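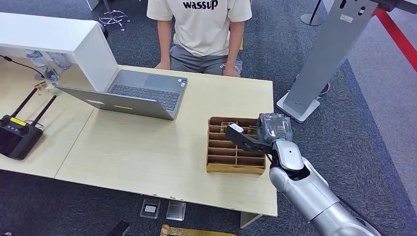

ok desk thread. been promising this since like forever. going to be quick bc I have to pack up at 5

so the big news is the two desks are finally pushed together. one big surface!! took me way too long to just do it. there is a seam and yes pens roll right into it. paper too, if you write across it you get a little bump in your handwriting

someone told me to tape the seam. tried it at my last place. tape gets gross, crumbs stick to it, never again. felt pads under the short legs, shove hard, done

laptop goes at an angle now. used to have it dead straight and my elbow was always hanging off in space. turned it a bit and there's room for a notebook. wild how long I sat the wrong way

white shelf thing on the corner: best thing on the whole desk. flat top so stuff can sit up there, open underneath so stuff can hide down there. mostly water bottles tbh. I refill them the night before or I just don't drink anything till lunch

cables. ugh. still no plan for cables. Jovita Salinas has hers all clipped along the back edge like a showroom and I have one black one wandering around by the bottles doing whatever it wants. July project

ok the cardboard organizer. got asked about this twice already so. it's just a divided box. cardboard strips slotted into a grid, long skinny compartments. no it's not fancy. no I don't have a link

what I want it for: screws, zip ties, spare batteries, those tiny adapters that vanish. the small stuff that otherwise lives in a mug. I had a mug for 2 years. you had to dump the whole mug out to find one thing

priced out the real drawer organizers first, there's a Böttcher one that is so nice and it was 60 dollars. for a tray. closed the tab

only thing with cardboard is dont put it anywhere near a drink. so box on one end, water on the other end. that's the entire system

labels: going on the dividers this week, pencil first. I always change my mind on day 2 and then there's marker all over everything

the remote with the big antennas gets the left desk. it needs its own spot bc the antennas stick out and catch on sleeves, and putting it on a shelf is worse, you knock it every time you reach for something. flat on the desk, antennas pointing in, leave it alone

Imogen Haslam asked how I keep the desk this clear 365 days a year. I dont lol. I clear it Sundays and by Wednesday it's a landfill. the trick is only having one place where junk is allowed. mine is the floor next to the chair. not proud

things still to do
- cable clips
- pencil labels
- something for teh seam that isnt tape
- wipe down under the shelf, its a dust situation in there

if you have a seam fix that is not tape pls reply. I've seen people use a big desk mat but then the mat slides and you've got two problems

ok its 4:50 gotta go. will post the box again once it's filled and labeled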